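Preparing Hand-Held Gripper Recordings for Policy Training
Software guide for project staff and visiting students
Morkuten Laboratory, Data and Control Section
Last revised 5 April 2020

Purpose of this guide

This guide sets out how recordings made with the hand-held grippers are to be turned into episodes that the training software can read. It covers the Metberg toolchain from the point at which the memory cards arrive at the workstation to the point at which a checked set of episodes is released to the planning group. It does not cover the assembly of the grippers or the booking of robot time, for which separate guides exist.

Readers are expected to be comfortable with a command line and to have an account on the section's workstation. No knowledge of the training code itself is needed.

Before you begin

You will need the following:

The memory cards from the head camera and from both grippers, in their labelled sleeves.
The session sheet, completed and signed by the operator.
The current calibration file for each gripper.
Write access to the intake folder for your project.

Check that the gripper names on the session sheet match those in the calibration files. A recording processed with the wrong calibration file will pass most of the automatic checks and will still be unusable, as the finger opening will be reported incorrectly throughout.

Step 1. Copy the cards

Insert one card at a time and run the command metberg intake, followed by the project name and the session number. The program copies the files, compares the copies with the originals and writes a short report. Do not remove the card until the report has been written.

Cards must not be erased at this stage. They are returned to their sleeves and kept until the episodes have been released under Step 7.

If the report lists a file as incomplete, run the command a second time. Should the same file be listed again, set the card aside and record its number in the intake log. The remaining files from the session may still be processed, provided that all three streams are present for the period concerned.

Step 2. Align the clocks

Each gripper keeps its own clock, as does the head camera. The clocks drift apart during a session, and the streams must be brought to a common time before anything else is done with them.

The program metberg align does this in two passes. The first pass uses the start signal, for which the operator closes both grippers fully and opens them again. The second pass compares the movement of the grippers as measured by their own sensors with their movement as seen by the head camera, and corrects the drift over the length of the recording.

At the end of the second pass the program prints the remaining offset for each stream, in milliseconds. An offset of 20 or less is acceptable. Where the figure is higher, open the alignment viewer and confirm that the start signal has been found in the correct place. The most common fault is that the program has taken an ordinary closing of the fingers for the start signal. Drag the marker to the correct position, save, and run the second pass again.

Step 3. Recover the gripper paths

The path of each gripper is its position and direction at every moment of the recording, given in a fixed set of axes. It is computed by the program metberg track, which takes the aligned streams and the calibration files as its input.

Tracking is the slowest part of the process and should be run overnight where possible. The program may be stopped and restarted without loss of work.

When it has finished, open the path summary. Three things should be checked:

The path should have no sudden jumps. A jump generally means that tracking was lost and then found again at the wrong place.
The left and right paths should not be exchanged at any point.
The height of the working surface, as estimated by the program, should remain steady throughout the session.

Sections in which tracking was lost are marked in grey. Those shorter than half a second are filled in automatically. Longer sections are left open, and any episode containing one will be refused in Step 6.

Step 4. Divide the session into episodes

An episode is one complete attempt at the task named on the session sheet. The program metberg split proposes the boundaries by looking for periods in which both grippers are held still. Its proposals are sound for tasks at a table but less so for tasks involving cloth, where operators tend to pause while a fold settles.

Go through the proposed boundaries in the viewer and correct them by hand. The start of an episode should be placed shortly before the first deliberate movement, and the end shortly after both grippers have come to rest. Waiting time at either end should be trimmed, as a policy trained on long periods of stillness will readily learn to remain still.

Failed attempts are to be kept. Mark them as failed and give the reason from the drop-down list. They are held out of ordinary training but are used by the Fuchs module, which learns to estimate whether an attempt is going well.

Step 5. Label the views

The tracking and training programs both need to know which parts of the head camera's view belong to the grippers and which belong to the surroundings. This is done by drawing a mask over each gripper on a small number of still views. The software then carries the masks through the rest of the episode.

Choose the first view of the episode and at least two others in which the grippers are well apart. Draw the masks in the following order: left body, left fingers, right body, right fingers. The hands of the operator receive a mask of their own, named "operator", and are painted out before training so that the policy does not come to depend on them. 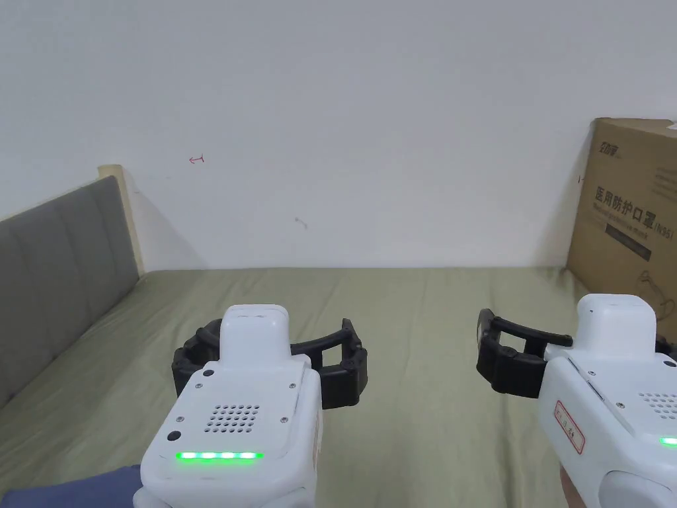 Mask quality depends chiefly on how clearly each gripper can be told from what lies behind it. The black fingers are seldom difficult, but the white housings need more care wherever the background is also pale. A bed with a sage-green sheet gives a clean edge to both devices, and the automatic outline may normally be accepted there after a brief check; should a housing rise in front of the plain white wall beyond, the outline must be drawn by hand. The green lights below the speaker grille belong to the body mask and should not be left as a hole in it. Where a gripper is only partly in view, as the right-hand one is at the side of the picture, draw the mask up to the border and tick "continues outside". Dark sleeves should be included with the hand under "operator", and care should be taken that the mask does not run on into the black fingers.

Printed matter in the background, such as lettering on boxes, requires no mask. It should nevertheless be noted in the "background" field, so that sessions sharing the same surroundings can be divided sensibly between the training set and the test set.

Step 6. Run the release checks

The command metberg check applies the full set of tests to every episode in the session. It takes a few minutes and produces a table with one line for each episode. The possible results are as follows:

Pass. The episode meets all requirements.
Review. One or more values lie outside the usual range. A member of staff must look at the episode and either accept or refuse it.
Refuse. The episode has a fault that cannot be put right at this stage.

The usual reasons for a "review" result are an unusually long episode, a gripper moving faster than the robot arms are able to follow, and a finger opening that never changes. The second of these deserves particular attention. A person can move a hand-held gripper a good deal faster than the arms can be driven, and the planner will slow such movements down when they are replayed. This is acceptable for carrying an object from one place to another. It is not acceptable where the speed matters to the result, for example when a cloth is shaken flat.

By way of guidance, the bedding collection processed with the present version comprised 2,942 episodes, of which 121 were refused. A session with a much higher share of refusals should be reported before any further recordings are made with the same equipment.

Step 7. Replay and release

Before release, at least 3 episodes from each session must be replayed in the Prutton simulator. Select them from the beginning, the middle and the end of the session. Load each episode, choose the arm model used by your project, and run the replay at normal speed.

Watch for joint limits being reached, for contact between the two arms, and for any movement that the planner reports as out of reach. A path that was easy for a person standing beside a bed may lie outside the reach of a fixed pair of arms. The base position can be altered in the replay settings, and the best position found should be entered on the session sheet.

If the replays are satisfactory, run metberg release. The episodes are then locked and copied to the shared store. From this point no change may be made to them. Corrections are issued as a new version, with a note stating what has been altered.

Common faults

The alignment program stops with "no start signal". The operator may have closed only one gripper. Enter the start time by hand in the alignment viewer and continue with the second pass.

The finger opening is reported as negative. The calibration file is out of date or belongs to another gripper. Replace it and repeat the work from Step 3.

Masks drift away from the gripper during fast movement. Add a further hand-drawn view at the middle of the movement and run the mask program again for that episode only.

The left and right paths are exchanged after a crossing of the hands. Use the "swap from here" command in the path viewer, then confirm that the paths remain correct to the end of the session.

The simulator reports a missing arm model. Models are loaded when the workstation is started. Ask for the model to be added to your project and log in again.

Changes planned

The next version of the toolchain is expected in September. It will combine Steps 2 and 3 in a single command and will allow masks to be carried from one episode to the next where the surroundings are unchanged. Episodes released under the present version will remain valid and need not be processed again.

Requests for access, and reports of faults not listed in this guide, should be addressed to Sarla Bhatt, Data and Control Section. Please quote the project name and session number and attach the intake report.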